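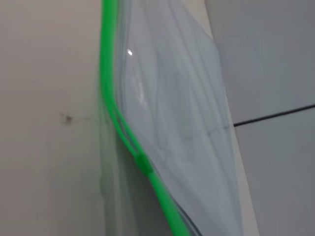
Figure 3. Clear zipper bag with a green seal strip, seen at close range.

4.2 Bags and their seals

We had not planned to write much on zipper bags, but they came up so often in the Droldale kitchens that it would feel unkind to leave them out. Of the 60 households that kept a packing diary for us through June, 17 told us they wash their bags and use them again, some of them for years (one family in Dramalby still keeps lentils in a bag older than their youngest child). What people talked about most, and with real affection, was the seal. A bright color such as the green in Figure 3 stands out well against clear, creased plastic, and several of our older participants said they look for the colored line first and the contents second. Ritva Sjöberg, who coded the diaries, grouped these remarks under "finding the edge," and we have kept her wording here. Wrinkling was mentioned less, mostly by people who like their bags to lie flat in a drawer. We return to drawers, and to the many opinions held about them, in Section 4.3.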